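Activity Table Check: Foam Letters and Sorting Plates
Checklist with comments

Site: Wumwood, learning room
Sheet: 165
Checked by: Houda Samir
Countersigned: Primo Caruso
Month: May

Scope: table surface and covering, foam alphabet letters, sorting plates, storage, floor within reach of the table. Chairs and shelving are on a separate sheet.

Marking: P = pass. A = pass with action. F = fail, take out of use. N = not checked.

1. Table and covering

1.1 Table stands level, no rocking when leaned on at each corner. P
1.2 Covering lies flat across the working area. A
Comment: Slight wrinkles and creases along the top edge. They do not reach the part where letters are sorted. Smooth out by hand and check again at the next visit. If the creases come back, lift the covering and lay it afresh. Do not pull from one side only.
1.3 No tears, lifted corners or sticky patches. P
1.4 Covering is one plain colour, with enough contrast to find small pieces at clearing up. A
Comment: Brown is good for the yellow and blue letters. Dark pieces are harder to pick out towards the front, where the light is poorer. See 5.2.
1.5 Covering wiped down with the usual cleaner and left to dry before pieces are put out. P

2. Foam letters

2.1 Letters checked one at a time, both faces, for bite marks, splits and crumbling edges. P
2.2 Thin parts bent gently through a quarter turn and released. Foam springs back with no crack. A
Comment: The stem of one p from the storage tub stays slightly bent. No crack found. Keep in use, look at it first next time.
2.3 No letter or broken piece fits wholly inside the small parts cylinder. P
Comment: Dots on i and j are the usual failure. The Botora set has the dot joined to the stem, so this does not arise. The older Prernar set had loose dots and was withdrawn under sheet 7. Any loose dot found in the tub is from that set and goes in the bin.
2.4 Colour does not come off on a damp white cloth after ten strokes. P
2.5 Letters are lower case throughout, no capitals mixed in. P
2.6 Letters put out in a loose group in the middle of the table, not stacked, and not under the plates. P
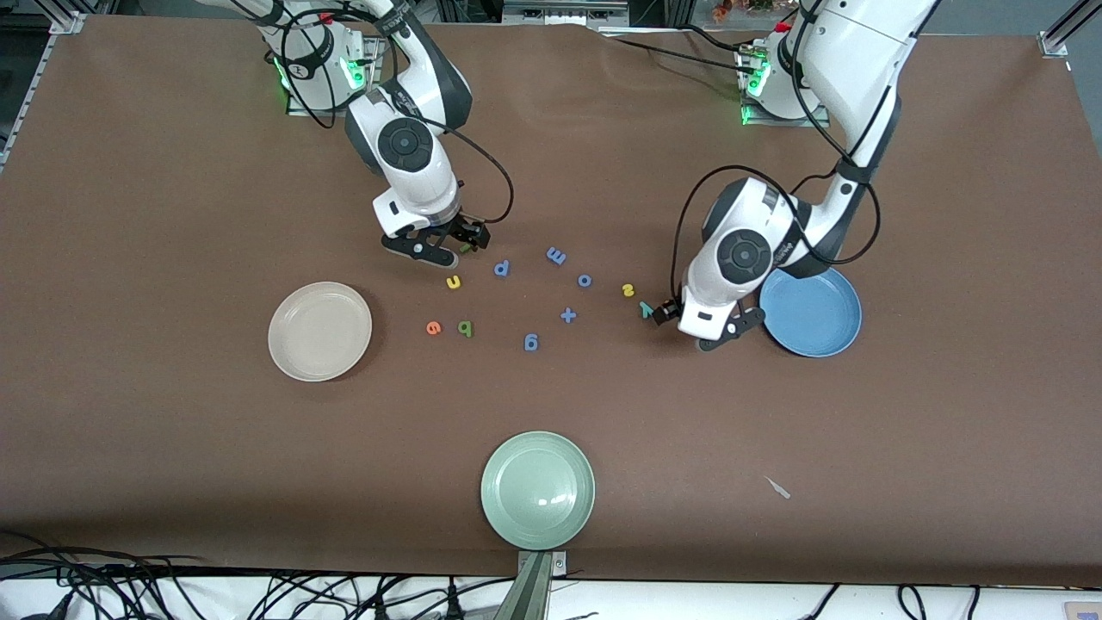
2.7 Letters that can be read two ways are introduced with the correct way up. A
Comment: u and n, and p and d, are close enough in this typeface to be swapped if a piece is turned. Not a safety matter, but it was raised at the last two checks and is kept on the sheet until a small baseline mark has been added to the back of each piece. Use pencil. Ink was tried on the Prernar set and failed 2.4.

3. Plates

3.1 Plates are round, one solid colour each, no pattern. P
3.2 Rims run with a fingertip for chips and sharp points. P
3.3 No hairline cracks when held to the light. P
3.4 Plates sit flat and do not spin when touched at the rim. P
3.5 Plates set back from the table edge. A
Comment: The sage-green plate is placed near the front edge, with its rim close to the drop. A sleeve could catch it. Move it back by a hand's width. The off-white and blue plates, to the left and right, are acceptable where they are.
3.6 Plates used for sorting are not used for food. P
Comment: Amato stock, code 2417, underside marked with a cross in the kitchen log. Any plate without a matching entry in the log goes back to the kitchen and is washed before anyone eats off it.

4. Storage and clearing up

4.1 Tub has a lid that closes fully. P
4.2 Tub is dry inside, no smell of damp. P
4.3 Letters counted in and counted out, figures entered on the tub card. F
Comment: The tub card is missing. The set cannot be signed as complete without it. A new card is to be written from a full count and fixed inside the lid. Primo Caruso to do this before the set is next put away.
4.4 Plates stored flat, cloth between each. P

5. Floor and lighting

5.1 Floor clear under the table and one pace out on all sides. P
5.2 Light reaches the whole working surface evenly. A
Comment: A shadowed band runs across the lower part of the table, on the front side. Try the table turned end on before asking for another lamp. Maintenance request 1,927 remains open for this and should not be duplicated.
5.3 Floor covering secure, no raised joins. P
5.4 Underside of the table checked for splinters and protruding fixings. N
Comment: Not reached at this visit. Carry to the top of the next sheet.

Result: table and plates may be used once 3.5 has been put right. Letters may be used, but 4.3 must be cleared before the set is recorded as complete.

Actions 1.2, 2.7 and 3.5: Houda Samir
Action 4.3: Primo Caruso
Action 5.2: with maintenance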